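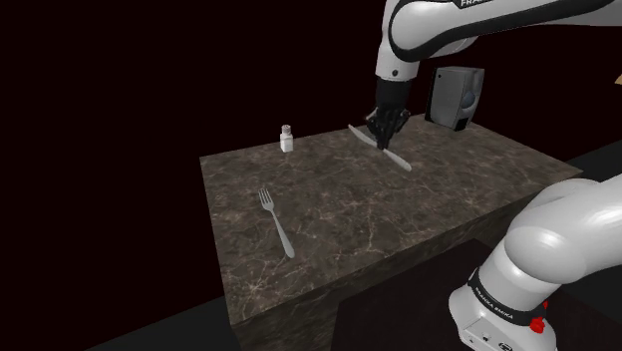

雷默霍尔姆老菜市场六月重开 熟食区先行，鱼档还要等

本地 > 民生 > 餐饮与市集

雷默霍尔姆（Remerholm）老菜市场关了一个冬天加大半个春天，总算有准信：六月重开。先开东侧熟食区和中间的公共用餐区，鱼档、肉档往后排，时间未定。

市场管理方昨天傍晚贴出的通知很短，一页纸，贴在南门玻璃上。要点如下：早上七点开门，晚上八点清场；熟食区恢复堂食；一次性刀叉停用，改用金属餐具，由市场统一清洗；原摊主优先续租，过期不签的摊位放出来重新招。

排水是这次停业的主因。旧管道埋得浅，一到雨季倒灌，去年秋天连着几回，西侧走道整个泡水，摊主自己拿沙袋挡。工程由 Drurno 承接，地面全部挖开重铺，总共换管1055米，比原先的方案长出一截，工期也就跟着拖。原说四月完工，后来改五月，再后来就没人给日子了。

摊位数量有变。熟食区重开后共33个摊位，比停业前少，走道加宽，轮椅和婴儿车能并排过。被并掉的几个摊位主要在北角，以前卖腌菜和炸物的那一排。摊主说补偿谈妥了，钱还没到帐，“签了字，等着”。

用餐区设100个座位，不划给某一家，谁买谁坐。周边上班的人最关心这个：中午十二点到一点，以前根本抢不到位子，端着盘子站在楼梯上吃得也有。座位够不够，开了才知道。

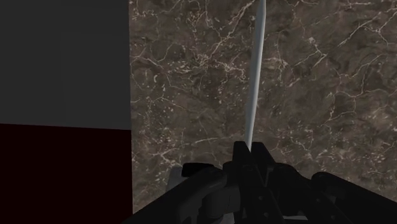
邱沐川　本报民生新闻记者

餐具这一条争议最大。

按通知，顾客在摊位领刀叉，吃完放回收台，外带不借。清洗由 Kivix 负责，洗涤间设在地下一层，费用按月摊到各摊头上，每摊每月100元，不论用量。卖汤面的觉得亏，自家客人只用勺子筷子；卖烤肉排的觉得划算，以前一次性餐刀切不动肉，客人老抱怨，一顿饭断两把。

也有摊主问丢了算谁的。通知没写。记者打电话去问管理办公室，接电话的工作人员说“先按正常损耗算”，多少算正常，答不上来，说会再出细则。

筷子怎么办，同样没写。目前的说法是各摊自备，可重复使用的，木的竹的都行，卫生检查照旧。

老字号面包铺 Hegedűs 确认回归，还在原来东门进来左手那个位置，铺面比以前窄一点。店方说罂粟籽卷照卖，酸面包头一个月限量，新烤炉还在调。涨不涨价？“看面粉。”排队的老街坊大概要早点出门了。

租金方面，续租摊主头半年维持旧价，之后重新议。几位摊主对“重新议”三个字不太放心，想要写进合同的上限，管理方暂时没有松口。摊主们上周碰过一次头，打算联名递一封信，信还在改。

鱼档和肉档为什么晚？冷库。旧冷库的隔墙在施工时发现受潮，要拆，设备要重新验收。鱼贩这几个月一直在河边临时棚里卖，夏天气温一上来就难办，冰用得快，下午两点以后基本没什么好货。有鱼贩说宁可先搬进去摆冰台，冷库慢慢修，管理方没同意，理由是验收不能分开做。

交通：市场南侧卸货区恢复使用，上午六点至九点只供货车停靠，私家车别往里开，会拖。公交站牌暂时还在街对面，挪回来的时间等交通部门通知。自行车架装在西墙外，已经可以用。

洗手间在地下一层，有电梯。免费。

重开当天没有仪式，管理办公室说就正常开门营业。空摊位的招租登记目前在南门办公室办理，上午九点到中午，带身份证件和食品经营的许可复印件，原件也要带上给他们看一眼。网上登记的页面还没好，昨晚记者试了几次都打不开。

细则出来后本报会再更新。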